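Back Bevels and Figured Maple
23/07/2026

The drawer fronts for the Salinas cabinet are hard maple with a fair amount of curl, and the first one tore out badly under a standard bench plane. The iron was fresh off the stone and the mouth was closed down as far as I could get it. The tearout was shallow, but it ran across most of the board.

A bevel-down plane beds its iron at 45 degrees. Grinding the main bevel steeper does nothing to the cutting angle, as that bevel faces the work. To raise the angle you have to put a small bevel on the flat side. I honed one at 17 degrees, which gives 62 at the edge. It only needs to be wide enough to see — a few strokes on the fine stone with the iron held in a guide.

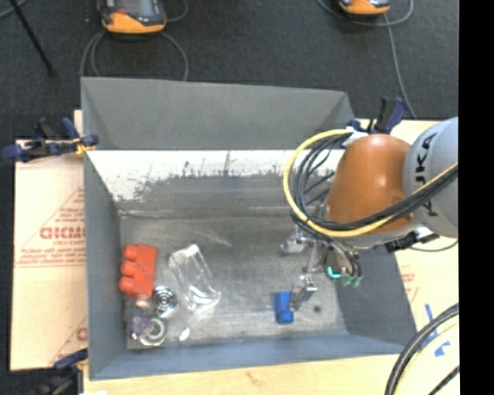 The chipbreaker has to be refitted afterward. Its front edge must land behind the back bevel on the flat steel. If it sits on the bevel itself, shavings pack under it within a few passes and the plane stops cutting. I set mine back a little more than usual and have left it there.

The plane is noticeably harder to push at this angle. I take a thinner shaving, wax the sole often, and work in short sections. The surface comes off slightly duller than one from a low angle, and the edge wears sooner. On the second and third fronts there was no tearout I could feel, and two small patches I could see under a raking lamp. A card scraper took care of those.

Jaqueline Cisneros wrote in May to ask why I don't just set the chipbreaker very close and skip the extra bevel. That works too, and I do it on my Tudska smoother. The breaker on the older plane has a worn front edge and won't seat tightly enough for it. I could regrind it, but a spare iron was already in the drawer.

Keep the back bevel on a spare. Removing one later means grinding the edge back past it, and that wastes steel. Mine is marked with a dab of paint near the top so I don't put it in the wrong plane.

Next is the cabinet back, which is plain poplar. The regular iron is going back in for that.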